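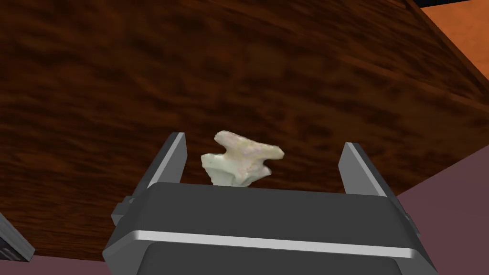 A simulated gripper with its two fingers open, one on each side of a lumpy object.

How a Robot Practices Picking Things Up

Oct 31, 2018

Picking up a cup is easy for most people. For a robot it is a hard problem. The robot must decide where to put its fingers, how far to open them and when to close them.

Robots can practice inside a computer. A program called a simulator draws the objects and works out how they would move if something pushed or squeezed them. No real parts get broken, and a test can be started again at once.

The Prurkness project uses a simulator named Bellora. Its objects have odd shapes on purpose. A robot that has only met boxes and balls may learn a rule that works for boxes and balls and nothing else. Knobs, notches and narrow waists give it more to work out.

Each practice try is called a trial. A trial has 5 steps:

Look at the object.
Choose a place to grip.
Move the open fingers to either side.
Close the fingers.
Lift.

If the object stays in the grip for two seconds, the trial counts as a success. If it slips, the trial counts as a failure. Both results are saved – the program learns from each kind.

The team ran 2551 trials. The last 60 used shapes that the program had never met before. These are called test shapes, and they show whether it learned a general rule or just remembered old answers.

The next step, planned for December, is to repeat the test shapes with a real gripper at the Gonness workshop.

Word to know
Simulation: a computer copy of how something works.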